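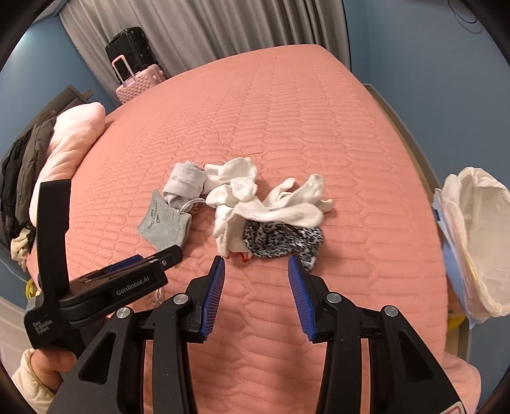
4.2 Sorting socks on the bed

Figure 3. Seven socks heaped on a quilted bedspread before pairing.

Pairing socks was the task that households in our diary study put off longest, and the one they most often moved out of the laundry area. Of the 36 households that kept a diary through July, 15 named the bed as the usual place for it. The kitchen table came next, followed by the couch and the floor in front of the dryer. A bed offers a wide, soft surface at a height that suits standing or sitting, and it is close to the drawer where the socks end up. It also has to be cleared before anyone can sleep in it, and several diaries gave this as the reason the job got finished at all.

We treat the heap as the starting state of the task. In most entries the socks reached the bed last, after the shirts and towels had been folded, and they were dropped in one place near the middle. The heap in Figure 3 is small but mixed in the way the diaries describe. It holds plain white socks, a gray one with cursive lettering across it, a light gray one that is rolled, and one in a leopard print. A patterned sock can be matched at a glance if its partner is there. White socks are slower. They differ in length, in the knit of the cuff and in how worn the heel is, and people told us they had to lay two side by side before they could be sure.

Three habits came up again and again. The first, which we call spreading, is to pull the heap apart until every sock lies flat and separate, and only then to look for partners. The second is to pick up one sock and search the heap for its match, leaving the rest as it is. We call this drawing. The third is to take out the easy ones first, usually anything with color or print, and to deal with the plain socks at the end. Households seldom kept to one habit for a whole load. A person might draw until the heap was half gone and then spread what was left.

The surface made a difference to how spreading was done. On a table the socks slid and could be pushed into rows with the side of the hand. On a thick bedspread they stayed where they were put, and the stitching was sometimes used as a guide. One participant in the Plendatari group wrote that she laid her family's socks "one to a row, like seats on a bus." Light socks were harder to find on light covers, and two households kept a dark towel for this purpose.

Rolled socks caused more trouble than we expected. Some came off already rolled from the wearer's foot and went through the wash that way, so they had to be opened before they could be compared. Others had been paired and rolled in an earlier session and had slipped back into the heap. We coded both as "rolled" in the first pass — the diaries did not always let us tell them apart — and kept the single code in the final scheme.

Socks without a partner were left in over 7 percent of the sessions logged. They went back into the basket, into a bag kept for singles, or into the drawer loose. The Dramitier households, who were given a bag at the start of the study, used it for the first few loads and then mostly stopped.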